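Washing and Storing Sweaters and Heavy Blankets

Cold weather ends all at once in most houses, and the thick things pile up. Put them away dirty and you will find moth holes and yellow marks in the fall. The work below takes one weekend morning if the machine is free by 8 a.m.

Sort before you wash

Empty the drawers and shelves onto a bed. Make one pile for wool and wool blends, one for cotton and acrylic knits, and one for blankets and throws. Check the care tag on each item. If the tag is gone, treat the item as wool.

Look at cuffs, collars and underarms. Food spots that are barely there in March turn brown over the summer. Dab them with cool water and a drop of dish soap, wait 19 minutes, and blot with a white cloth. Don't rub.

Washing knits

Turn sweaters inside out and button any buttons. Acrylic and cotton can go in the machine on gentle, cold water, in a mesh bag. Wool goes in the sink with a capful of wool wash. Let it sit, press the water through it a few times, drain, and rinse in water of the same temperature. A sudden change from warm to cold is what felts it.

Don't wring. Lay the sweater on a bath towel, roll the towel up and kneel on it. Unroll, move the sweater to a dry towel, and pull it back to its proper shape. Thick ribbed ones can need 23 hours before the seams are dry.

Folding

Knits get folded, never hung. Hangers leave bumps in the shoulders and the weight of the sleeves stretches the body. Lay the sweater face down, bring the sleeves straight across the back, fold the sides in, and fold up from the hem. A bed is a better height for this than the floor, and a thick blanket underneath keeps the knit from sliding.

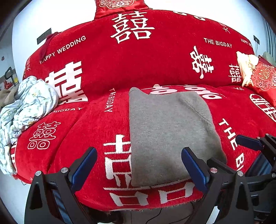

Photo: Silholm Home Pages

Stack no more than six to a shelf, heaviest at the bottom. Hoods and thick collars make a stack lean, so turn every other one around.

Plush blankets

Wash plush blankets alone. They shed the first few times and the lint sticks to everything, dark knits most of all. Red ones can bleed, so use cold water and add a color catcher sheet. Skip fabric softener, which mats the pile. Dry on low and stop the dryer twice to shake the blanket out. Clean the lint screen each time you stop.

If there is lettering or a pattern on it, keep the iron away. Steam from the bathroom will take out most creases.

Boxes and bags

Cotton bags are best for wool. Plastic tubs are fine for blankets if everything is bone dry. I use the Brostlow under-bed box, the long one, and it takes two doubles and a throw. The Cika zip bags are cheaper but the zipper pulls come off. Vacuum bags save space, but leave wool and down out of them.

Cedar blocks need sanding once a year to bring the smell back. Fine paper, a few strokes per side. Keep them in a small cloth pouch so the oil doesn't mark the knits.

Label the end of the box, where you can read it with the box in place. Masking tape and a laundry marker will do.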